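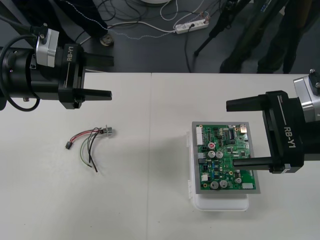 Two RB-Y1 grippers, face to face over the table.

Sports Promotion and Media, week 4 handout
Instructor: Caroline Barasa
Thursday, April 5, 2018

Topic: who gets paid on fight night

Start with the purse. Guaranteed money, written in the bout agreement. Fighter gets it win or lose. Everything else (bonus, share of pay-per-view) is on top and usually has a trigger. Read the trigger first!

Case: Han vs. Zerouali, small hall show, promoter Carncombe. Roughly 800 tickets sold. Jianguo Han on a flat purse, Wael Zerouali on a smaller purse plus ticket commission. Zerouali sold 218 himself, mostly friends and people from his gym.

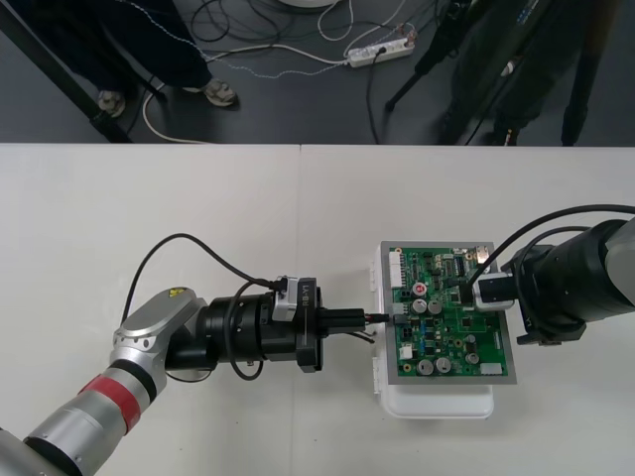 So who did better? Depends on the commission rate, work it out both ways. Dont forget deductions – trainer, manager, cutman, medicals, license fee. Students always leave out medicals.

Terms for the quiz
Purse bid: promoters submit sealed offers when the two camps can't agree
Step-aside money: paid to a challenger to wait
Rematch clause: check who holds it and for how long
Catchweight: agreed limit between the usual divisions

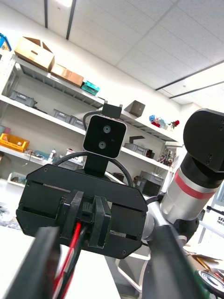
Building the story. Press wants a reason to care before the weigh-in. Grudge, hometown, comeback, family. Carncombe went with hometown for Han, then a local paper ran a piece on his split with trainer Suqin Zou and that was the story all week. Sales went up in the last 2 days. Was it the article? Can't say from these numbers, walk-up is always late for small shows.

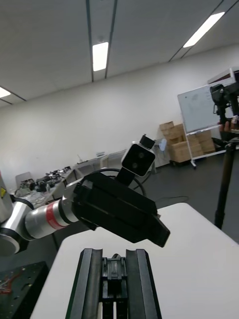 Question of consent – did Zou agree to be part of teh promotion? She wasnt under contract. Compare with last week's reading by Furukawa, section on family members in prefight coverage.

For next time: read the sample bout agreement, mark every clause that moves money. One page, typed. Late papers go to Caroline's box, not email.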